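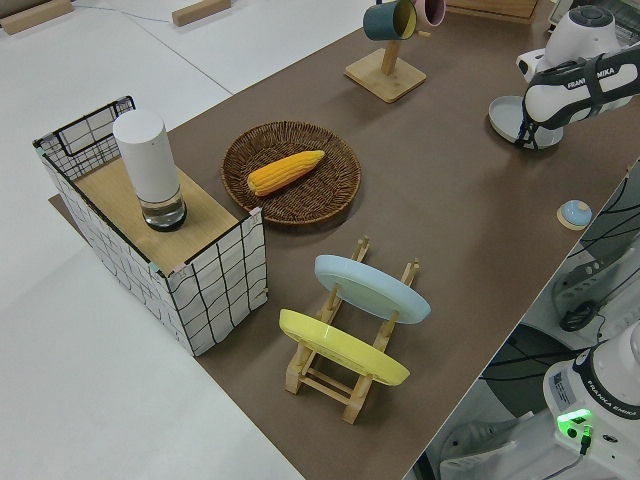

Según Junis, el escurreplatos de madera se seca mejor si los platos van separados, y le he hecho caso: el azul y el amarillo, cada uno en su ranura. ¡Y qué bien quedan!

Rincón de cocina, 5/28/19

Os enseño por fin cómo voy montando la mesa (llevaba desde abril dándole vueltas). La cesta de mimbre oscuro se queda, con mazorca y todo, y el árbol de las tazas me tiene enamorada. La caja de rejilla negra la uso para los paños.

Y el hornito blanco, que parece poca cosa y me apaña media cena. El plato azul claro lo dejo siempre a mano.
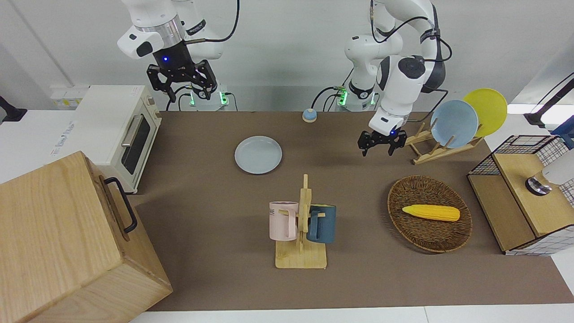

Próxima galería: la despensa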